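Friday, late afternoon

Reran the contact labeling on the head-camera clips. Writing this down before I talk myself into liking the number.

Background, for whoever picks this up. The Rellomico labeler takes head-view video of two bare hands doing ordinary jobs and says, for every frame and each hand, touching or not touching. Those labels become the contact channel in the Salcedo set, and the Villano policy trains on that channel for the gripper open/close signal. So if the labels are bad, the gripper learns bad timing and we spend May blaming the controller.

Result: 80 percent agreement with hand labels on 2000 frames. Monique Huet wants to put that in the group slides. I asked her to wait.

My problem with it is the frame mix. In most of what got sampled, a hand is either wrapped around something big or nowhere near anything, and a labeler that only looked at how curled the fingers are would do fine on those. I don't think we've shown it knows anything about contact. Pulled out the sort of frame I care about and went through it by eye.
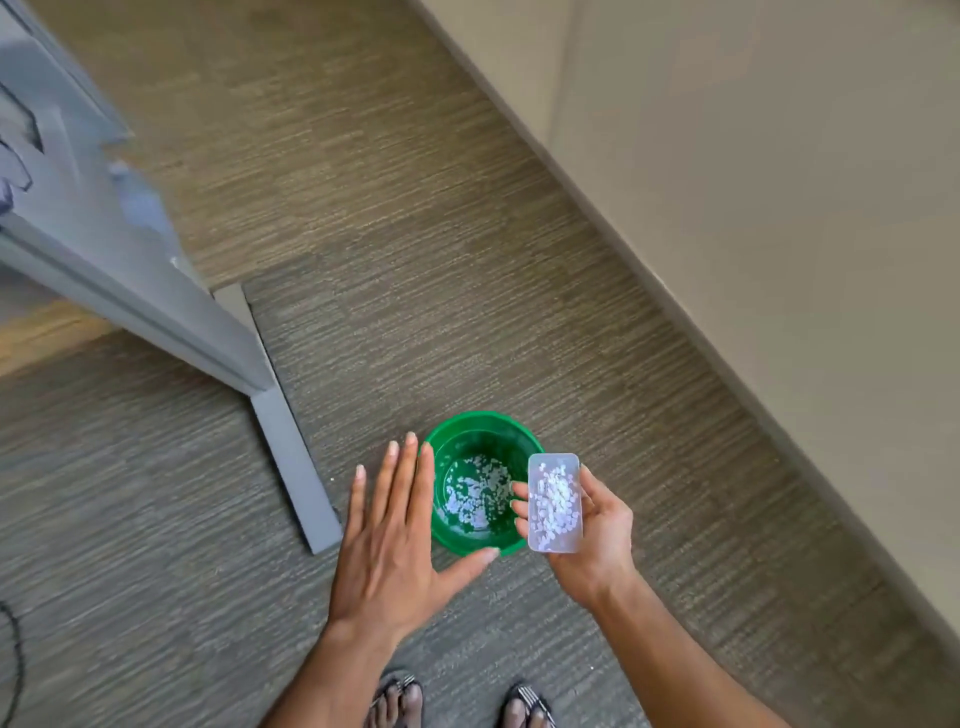 Left hand open beside the bowl, right hand on the clear container.

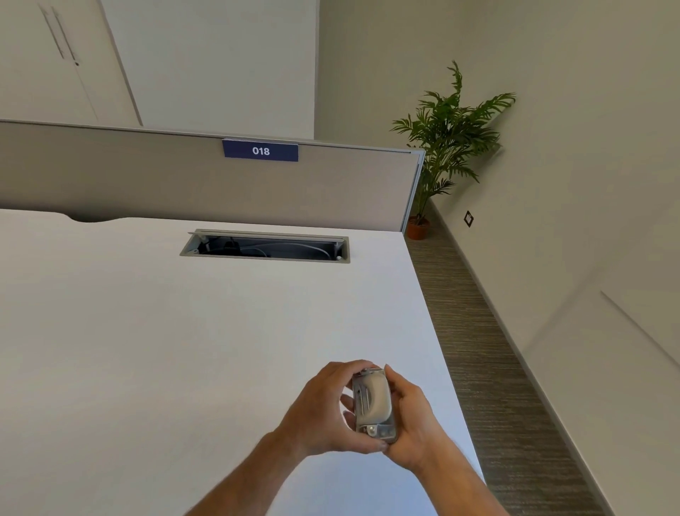
Desk 018, both hands on the part.
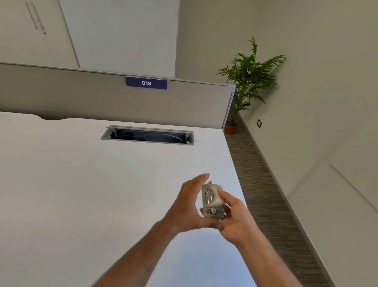
Desk 018, right hand on the part, left hand raised next to it.

For frames where one hand holds and the other hovers, the labeler calls the hovering hand "touching" far too often. It does this whenever the fingertips overlap the object in the image or come close to it. From up at the head you get very little depth between a fingertip and a thing just under it. I had trouble with some of these myself and had to step forward and back in the video before I'd commit to a label. The labeler works on single frames, so it can't do that.

Motion blur makes it worse in a way I didn't expect. I assumed blurred fingers would come out as low confidence. They come out as high confidence, wrong. My guess is the fingertips smear into the object and the model reads that as a grip. It's a guess. I haven't checked.

Clear plastic is a separate headache. You can see the fingers through the wall of a container, and the labeler places them inside it as often as behind it. Doesn't matter for the touching flag, does matter for the grasp type, and the grasp type is going into the training set too.

What I tried:

Smoothing over 5 frames. Agreement goes up and everybody is happy until you look at the onsets. All the short touches vanish. A quick steadying tap with the second hand is gone completely. For a policy that needs to know when to close, I would take the noisy version.

Running with 3 seeds. The overall number hardly moves. The hovering-hand errors move a lot, and they land on different clips each time. That tells me the labeler has no stable opinion about those frames and we're reporting whichever coin flip came up.

Dropping the object crop and giving it hands only. I expected this to fall apart. It didn't, much. Which is the result that bothers me most, and the one I want somebody else to repeat before I say anything out loud. If hands alone get you nearly the same agreement, then finger curl is carrying the whole thing and "contact" is a generous name for the channel.

Monique's objection, and it's a fair one: the Villano policy may not care. It sees long sequences and could average out bad labels on the second hand, especially for tasks where that hand only steadies the work. Maybe so. But then train it once with the second-hand labels scrambled and show me the gap. If there's no gap, we can drop the second hand from the channel and save everybody the trouble. She agreed to queue that run. Same config as last time, please, no "small improvements" folded in.

Also, the Stiner split is no help on any of this. Its test clips come from the same recordings as its training clips, just later in the file. Same desk, same carpet, same hands. I don't see how a score on that says anything about a new room, and I'd like us to stop quoting it.

To do:
- hand-label a hover-only subset, two labelers, without seeing each other's answers
- report onset error in the table next to agreement
- scrambled second hand run (Monique)
- repeat hands-only on the other machine, fresh checkout
- small parts and big parts scored separately
- find out why the grasp type field is blank in part of the Salcedo export, could be my script

Labels from today are in the shared folder under my initials. Don't train on them yet.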